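**Notebook entry – Aug 27, 2021**
**Bench sorting, Imarberg room, second session**

Continued from the previous page. The purpose of the session was to agree on a fixed place for the small articles that collect on the wood table, and to bring the bench register up to date before the September stock check. Work was carried out with Horácio Bettencourt. Alun Gittins reviewed the register afterward.

The register now stands at 886 lines. Of these, three had no storage location entered and were corrected by hand. The Howells drawer labels are to be kept as they are. The older Pustus labels should be replaced when next handled, as the adhesive leaves a residue on the drawer fronts.

Articles are to be sorted by use. Baskets take soft and light articles. Small closed containers remain upright on the table until their contents have been entered in the register. Chargers and adapters go to the electrical drawer and are not to be placed in a basket with other articles – the prongs catch on fabric and mark softer plastics.
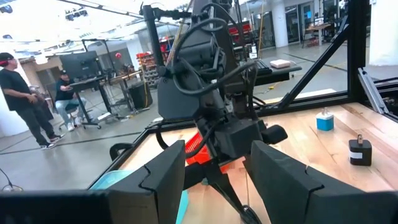 *Wood table with red-orange basket, teal container, small white-capped container and wall charger.*

The charger is to be entered under "power, small" and checked against the list of approved adapters before it is returned to use. H.B. proposes a second line in the register for the output rating. Agreed, provided that the rating is copied from the article itself and not from the packaging.

The white-capped container is to be entered by contents, with color as a secondary note. Blue and white alone is insufficient, given that the Arnetti supplies arrive in similar colors.

Basket colors were discussed at some length. A.G. would prefer one color per category. The present stock does not allow this, and a purchase is difficult to justify while the existing baskets remain sound. Position on the table will therefore be used, and a paper plan will be kept in the front pocket of the register binder.

Table surface: the seams between the planks collect dust and small screws. To be brushed out along the grain at the end of each session. No liquid cleaner until the finish has been identified – inquiry sent to Imarberg stores, no reply at time of writing.

Outstanding:

- Draw the paper plan (H.B.)
- Replace Pustus labels, four drawers remaining
- Confirm whether the keyboard is to be listed under this room or under the office
- Obtain more register sheets, ruled, same size as present

Entry read and initialed, A.G.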